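Skonholm Self Storage
Frequently Asked Questions

Last updated Thursday, May 20, 2021

Renting a unit

What sizes do you have?
We have small lockers, medium rooms and large ground-floor units. A small locker holds what fits in the trunk of a family car. A medium room takes the contents of a one-bedroom apartment if you stack it well. The large units have roll-up doors and you can back a van up to them. If you are between sizes, come and look at both before you book. Most people who call us guess too big.

How long do I have to rent for?
The shortest rental is one month. After that you pay month to month and can leave whenever you like, as long as you give us 12 days' notice. If you pay for 12 months up front, we take 5 percent off the total.

What do I need to bring on the first day?
A photo ID, a bank card and proof of address. A utility bill or a lease is fine. If the unit is for a business, bring something that shows the business name as well.

Do I have to put down a deposit?
Yes. The deposit is $144 for a medium room and is refunded when you move out, provided the unit is empty and swept. Lockers have a smaller deposit. The money goes back to the card you paid with.

Can someone else sign for me?
Only if you have filled in the authorization form first. Ask the office for a copy. We don't accept a text message or a phone call in place of the form.

Getting in and out

What are the opening hours?
The gate code works from 6 a.m. to 10 p.m. every day, including holidays. The office is open on weekdays from 9 to 5 and closed for lunch between 12 and 12:30.

I forgot my gate code. What now?
Call the office during opening hours and have your unit number ready. We will ask you two questions and then set a new code. We can't read out the old one, as the system doesn't show it to us. Outside office hours you will have to wait until the next working day.

Are there carts I can use?
Yes, there are flat carts by the elevator. Please bring them back when you are done and don't leave them in your unit overnight. The elevator at the Maes Street building is wide enough for a double mattress standing up. The one at the Stesix building is smaller, so measure before you bring a couch.

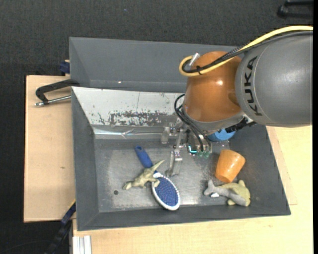 Can I park a trailer while I unload?
Yes, for up to 3 hours. Use the marked spaces along the fence and keep the loading doors clear. Trailers left overnight may be towed at the owner's expense.

What you can store

What is not allowed?
Food of any kind, plants, animals, fuel, paint thinner, gas bottles, fireworks, tires in large numbers and anything that is illegal to own. Lawn mowers and motorcycles are fine once the tank has been drained.

Is it heated?
The indoor rooms are kept above freezing. The ground-floor units with roll-up doors are not heated. If you have a piano, oil paintings or records, ask for an indoor room.

How should I pack?
Use boxes of the same size where you can, and put the heavy ones at the bottom. Leave a narrow path to the back. Wrap mattresses in a cover made for the job – thin plastic sheeting tears and traps damp. Leave the doors of refrigerators and washing machines slightly open. Label the side of the box that faces the door.

Do you sell packing supplies?
The office sells boxes, tape, mattress covers and padlocks. Unused boxes can be returned if they are still flat.

Insurance and payments

Is insurance included?
No. You need your own cover, or you can buy ours when you sign up. Check with your home insurer first, as some policies already cover goods in storage. Ours is handled through Kudosell and starts on the same day as your rental.

When do you take the payment?
On the first of each month. If you move in partway through a month, the first bill covers only the days that are left in it.

What happens if I pay late?
We send a reminder on the third day. After 18 days a late fee of $15 is added and your gate code stops working until the balance is paid. If you know you will have trouble paying, call us before the due date and we can usually agree on a plan.

Have prices gone up?
Prices for lockers changed in February. Medium and large units stayed the same. Current customers get a letter 30 days before any change.

Who do I contact?
Mieke Dierckx handles new rentals and billing. Thijs Postma looks after the buildings, so ask for him about locks, lights, leaks or a stuck door. Both can be reached through the office number on your contract. For anything urgent outside office hours, use the phone mounted inside the main gate.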